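Two trains and a bus that smelled of wet dog, and there we were in Sallitz, which I had never heard of until my sister sent me a link with nothing but four exclamation marks after it. The link was for the open weekend at the Henix works, where they've been making bangles, combs and buttons for longer than anyone in my family has been wearing them. She knows me too well. I've had a thing about tortoiseshell (the pretend sort, obviously!) ever since I was allowed to play with my gran's hair slides on rainy afternoons.

You get to the works by walking down the hill from the bus stop and then following your nose, because the whole lane smells faintly of polish and warm vinegar. I was expecting a big shed with a barrier. What you get is a brick yard with washing lines in it, a tabby asleep on a pallet, and a trestle table where they take your money. Entry was free but the guided bit costs 20 crowns, and I'd say pay it, the people who just wandered about missed the best room.

That was the sheet room. They start with flat slabs of the plastic, all brown and honey and nearly black, stacked on their edges like records in a shop. No two slabs come out the same, and our guide let us hold offcuts up to the window and pick a favourite. I picked one that looked like strong tea with the light behind it and then had to hand it back, which hurt a bit. There are 1,000 slabs in there when the racks are full, she told us, and they all have to rest before anyone is allowed to cut them. I asked what happens if you don't wait. They warp, and somebody gets shouted at.

Next door was the cutting, which was loud, and then the bending, which wasn't. I could have stayed in the bending room all day. The strips go into hot oil until they're floppy and then get wrapped round a steel former by hand, quick as anything, with a flick of the wrist at the end that I tried to copy with my bus ticket. The lady doing it had been there since she left school and chatted the whole time about her tomatoes without looking down once.
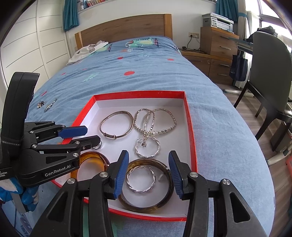 After bending comes the tumbling, and I hadn't understood until then why a cheap bangle feels sharp on the inside and a good one doesn't. It's time, mostly. Theirs go round and round in barrels of wooden pegs and wax for 20 hours, and then get finished on a cloth wheel by a man in enormous earmuffs who gave us all a thumbs up. I came home and ran my finger round the inside of every bangle I own. Some of them did not do well.

Lunch was in the old packing hall. Potato soup, rye bread, and a plum cake that I went back for twice (the second time I pretended it was for my sister). There was music too, a trio calling themselves Musico who played waltzes at one end of the hall with more joy than accuracy, and a few couples got up and danced between the benches. I was roped in by a very tall gentleman in braces. My feet have only just forgiven him.

In the afternoon there was a stall of seconds in the yard and I'm afraid I lost my head slightly. Everything was in shallow trays with a handwritten price, and people were in there up to the elbows. I bought a comb with a tooth slightly out of line, a card of green buttons for a cardigan I haven't started, and a bangle from the Roy range, which is their plain round one. It was meant to be a present. It is not going to be a present.

A few things if you fancy going. They do it every June. The toilets are across the lane in the chapel hall, and the path is cobbled and properly steep, so leave the nice shoes at home. Bring cash, the card machine gave up before eleven. The little museum upstairs is easy to miss, up the iron steps behind the boiler house, and it has pattern books with 2,000 button designs in them, all drawn in ink, some of them no bigger than a lentil. I got through half of one book before they started stacking the chairs.

The last bus up to the station goes at ten to six and it really does go at ten to six. We saw the back of it. So we had a beer at the place by the bridge and shared a taxi with a couple who'd bought even more buttons than I had.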